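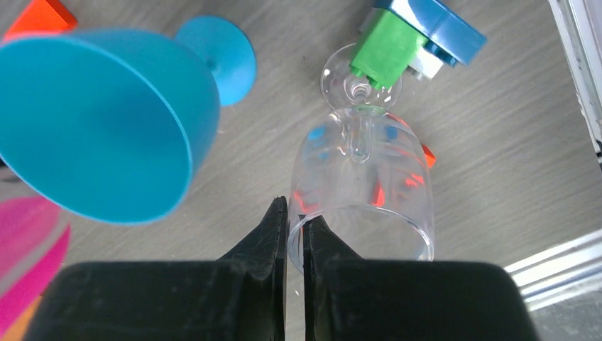
Before you hang them

Wash plastic wine glasses by hand in warm water with a drop of washing-up liquid. Clear plastic shows every smear, so dry it with a soft cloth.

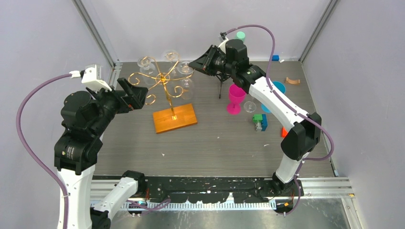 Staltcombe, March

A scroll-armed rack takes the glasses upside down. Put one on each side first, then fill in the middle.

Hold by the stem

Slide the foot in with the bowl hanging below. Keep your fingers off the rim.

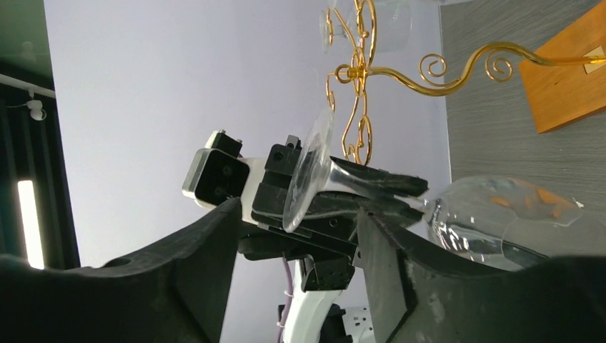

Looking after the rack

Dust the curls with a dry paintbrush. Wipe a wooden base with a damp cloth and don't let water stand on it. 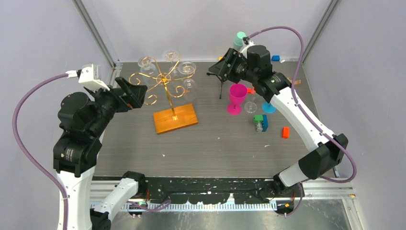 Áine Mulligan writes that she lines the shelf under her rack with a tea towel, and changes it every 2 weeks.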